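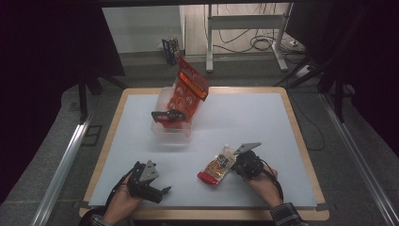
Abdelkrim Bensaid wants the revised water tariff held back until the meters in the lower part of Zelcombe have been read a second time. In a written comment to the utility, Bensaid said the first readings mixed estimated and actual figures on the same bill, and that households could not tell which was which.

The tariff, due to take effect in May, replaces the flat quarterly charge with a standing fee and two usage bands. The lower band ends at 50 cubic meters per quarter. Use above that point is billed at the higher rate, with no averaging across quarters.

Wistel, which runs the supply network, said 417 properties on the Ueda main were billed on estimates last quarter after a fault in the remote reading system. Of these, 43 were placed in the upper band. The company said those accounts will be corrected on the next bill, without a separate application. 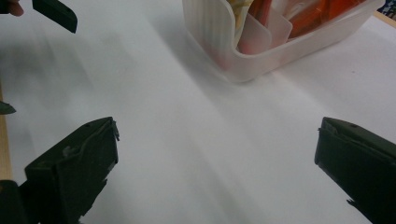 A white paper sheet covering the work surface.

Replacement of the older meters continues. Around 700 units remain to be changed, most of them in basements and shared pits north of Isteck. Supply is shut off at the property valve during the work — typically for less than an hour — and the closing reading of the old meter is entered on a card left with the occupant. Customers should keep the card until the following bill arrives.

Wistel's billing desk is open on Saturday morning for questions on estimated readings. Meter serial numbers are needed for all inquiries.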